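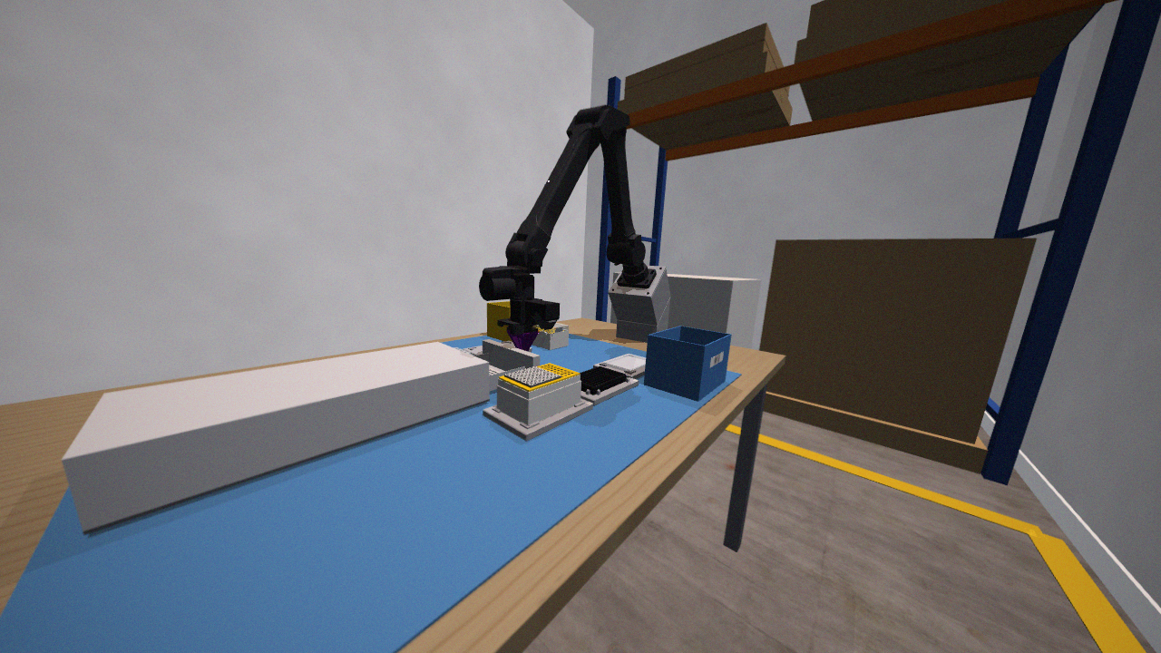 I moved to a new country at an age when most people stop learning languages. I want to write a few posts about how I learned to spell and say Irish names, for people in the same situation.

My first landlord was Oisín Ó Ceallaigh. For 3 weeks I called him "Oy-sin." He never corrected me. Then his neighbor shouted "Usheen!" over the wall and I understood that I had been saying it wrong every day.

The small line over a vowel is called a fada. It makes the vowel long. If you leave it out, you have written a different word, or no word. On my phone I hold the letter down and the marked one comes up.

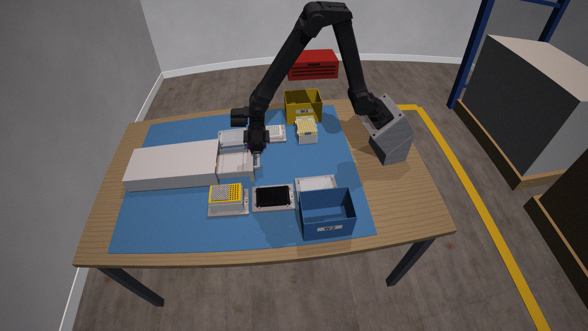 Should you ask a person how to say their name, even when you have known them for months?

Ask them, and do it this week. It is uncomfortable for one minute. I waited until spring with Oisín and those months were much worse.

My teacher was Aoife Geraghty, evening class, seven o'clock, above a bakery called Golau. She gave us a sheet with 138 first names. We read it aloud in pairs. I could say 13 of them correctly on the first evening, and two of those were Mary and John.
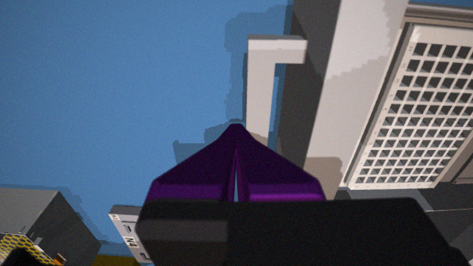

She also told us not to read the letters one by one. "Bh" and "mh" are often a v or a w. "S" before e or i is usually "sh." After this, Niamh and Siobhán became possible for me.

What helped me most was a paper notebook. Left side, the name as it is written. Right side, how I hear it, in the spelling of my own language. I tried English spelling first and it confused me more. 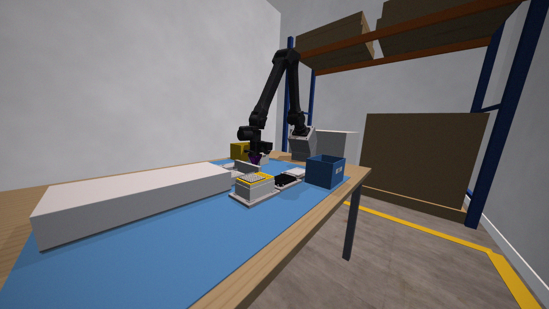
My own surname is Quintanilla, so I know the other side. At the bank they call me "Miss Quinn." I used to let it pass. Now I repeat it slowly, one time, and most people are glad.

The notebook has 786 names in it now, with surnames and some towns. I still get Caoimhe wrong when I am tired. If you have a name that foreigners always break, please write it below with the sound, and I will add it tonight.

Print this thread | E-mail this thread

We use cookies to remember your settings. Accept | Manage

Recent from this author
Why I stopped translating jokes
Phone calls in a second language
Saying the date out loud in March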